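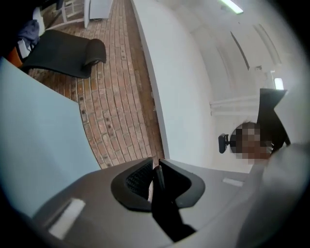 Skirnton Towel and Napkin Wash Log

Version 3, last updated in December

This data set records how household cloths change size over repeated washing and drying. It has 134 rows, one per cloth per check. Cloths were bought new, measured flat, and measured again after set numbers of washes.

Files

washes.csv holds the main table
cloths.csv gives fiber, weave and starting size for each cloth
notes.txt lists typing errors fixed since version 2

Columns in washes.csv

cloth_id: matches cloths.csv
wash_no: washes completed at the time of the check
length_mm, width_mm: taken along the hem, cloth smoothed by hand
dry: line or tumble
site: Utby or Brumitz

Known problems

Cloths 70 to 81 were dried on a line at Utby during a damp spell and some were measured before they were fully dry. Their dry column ends in a question mark. Leave them out if you are comparing fibers. Linen is thin in this version, with 11 rows.

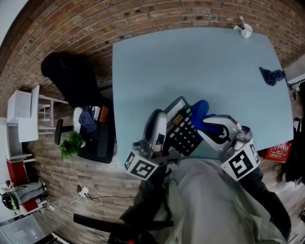 Saha wrote in to ask for cloth weight as well as size, having found that the cotton napkins lost lint long after they stopped shrinking. Weights will be in version 4 for new cloths only. The old ones were never weighed at the start.

Missing values are left blank. Zero is never used for missing.

License

Free to use and share. Please name the Skirnton log and the version number.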